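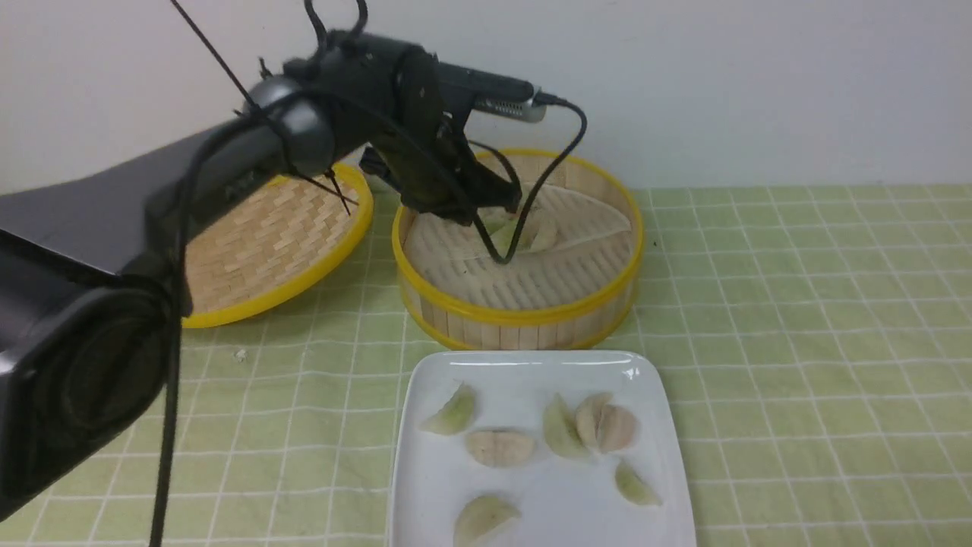
The Falcão Manipulation Laboratory at Ostport has released the results of its study on handling soft food items with a single robot arm. The work was led by Margarida Pacheco. A summary of the method and the main finding follows in this thread. (1/11)

The task is simple to state. Dumplings must be moved between a plate and a bamboo steamer without tearing the skin. The skins are thin, the shapes differ from one piece to the next, and the pieces tend to touch one another. (2/11)

Most earlier attempts in our group set one gripping force for the whole task. A force that holds a firm dumpling can mark a soft one. A force that is safe for the soft one may let the firm one slip. (3/11)

The new method, named Plalitz, does not choose a force in advance. The fingers close in small steps. After each step the controller compares the change in motor current with the change in finger opening and decides whether to close further, hold, or release. (4/11)

Plalitz was trained on 300 demonstrations recorded by trained operators. Each operator guided the arm through the full motion, including approach, grasp, lift and placement. Failed grasps were kept in the training set and labeled as failures. (5/11)
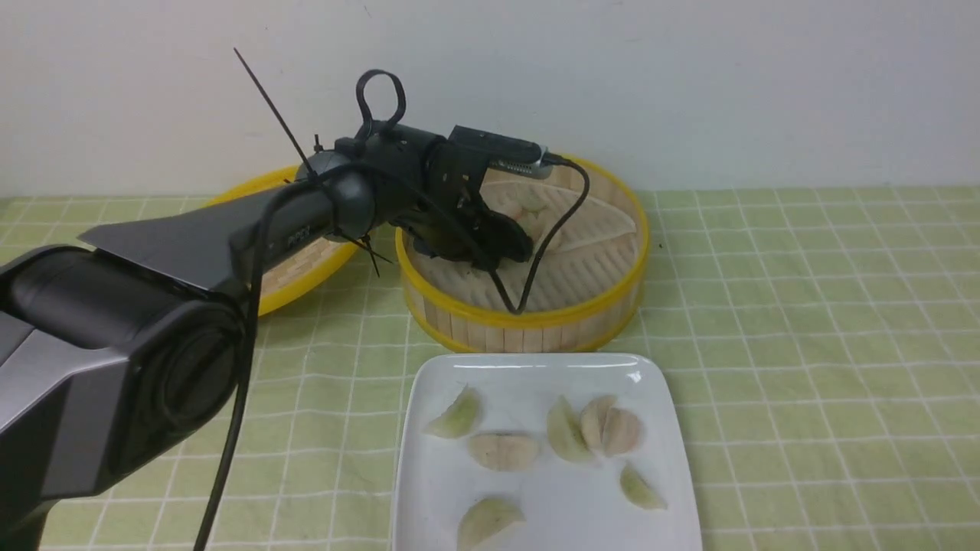

The steamer is harder than the plate. Its wall limits the angles from which the fingers can approach, and the slatted floor gives an uneven surface to push against. The planner therefore keeps the fingers pointing down until they have cleared the rim — a constraint that lengthens each motion slightly but reduced contact with the wall in our tests. (6/11)

Two kinds of dumplings were used, one with a green skin and one with a beige skin. The controller was not told which kind it was holding. Positions on the plate were changed between trials, and overlapping pieces were allowed. (7/11)

Result: in 109 test transfers, the fixed-force baseline tore or dropped 40 dumplings. Under the same conditions and over the same number of transfers, Plalitz tore or dropped 15. Two reviewers graded the skins separately and settled any differences by discussion. (8/11)

Most of the remaining failures came from overlapping pairs. When two skins had stuck together, the arm often lifted both, and the lower one fell. The controller has no way at present to tell a heavy dumpling from two light ones. We regard this as the main weakness of the method. (9/11)

The study has other limits. All trials used one arm, one steamer design and one table height. We did not test dumplings straight from a boiling pot, and we make no claim about speed. A trained person remains much faster at this task. (10/11)

The demonstrations, the grading sheet and the controller settings will be made available in November through the Rurkov archive. Groups that wish to repeat the trials with a different gripper are invited to write to Margarida Pacheco at the laboratory. A follow-up study on separating stuck pieces is now in preparation. (11/11)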